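Nilatar (software)

Nilatar is a task planning and grasp selection package for two-armed robots, developed by Fornatent and used mainly for shelf stocking and order picking. It sits between a perception module, which reports objects and their estimated poses, and the low-level joint controllers supplied with the arms. The maker calls it a "general" planner. The published evidence supports a narrower claim.

Design

The planner keeps a table of known objects, each with a class, a pose and a confidence score. A task such as moving a bottle to a shelf is split into steps (approach, close, lift, transfer, release), and each step is assigned to one arm. Conflicts between the arms are settled by a fixed priority rule written by Till Wunderlich: the arm already holding something goes first. The rule is simple and fast, but it can leave the other arm waiting with its path blocked by nothing more than a reserved volume.

Perception runs on two kinds of view. A head camera supplies the overall layout, and wrist cameras refine the pose of the target just before the fingers close. Mesh racks are a hard case. Thin wire returns patchy depth readings, and bottles standing behind it are often merged with their neighbors or split in two.

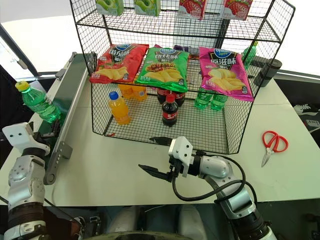 Two-tier wire rack with cartons, chip bags and bottles, seen from the head camera; a conveyor runs along the left side of the table.

Evaluation

Fornatent reported 2955 pick attempts in its first release notes, of which 603 were logged as failures. Bülent Ersoy, reviewing the logs, objected that a retry after a missed grasp had been entered as a new attempt – a choice that makes it difficult to say how many tasks were finished. The company has not issued a corrected table.

A later comparison with Vitard, a rival planner, used the same rack layout for every run. Renzo Parisi has argued that this tests memory of a layout more than planning. Transparent bottles were included, but results were not broken out by object type.

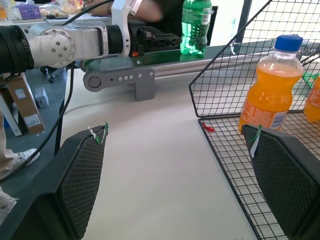

Does Nilatar need a wrist camera to work?
It can run from the head camera alone, but the final pose correction is then skipped and the planner relies on its first estimate.

Availability

Version 2 was released in November. The planner core is open to inspection; the grasp scoring model is not, so outside groups cannot retrain it.

Related articles
Grasp planning
Motion planning for dual-arm robots
Santoro (simulator)
Vitard

Filed under: Robot software | Manipulation | Planning tools

Comments

Percy Mosquera: The priority rule section is too kind. We had both arms sit still until we cleared the reservations by hand.

Evaristo Sorrentino: Is there a source for the retry counting? I only find it in the log format notes.

Percy Mosquera: Same place I found it. Look at how the attempt number is incremented after a miss.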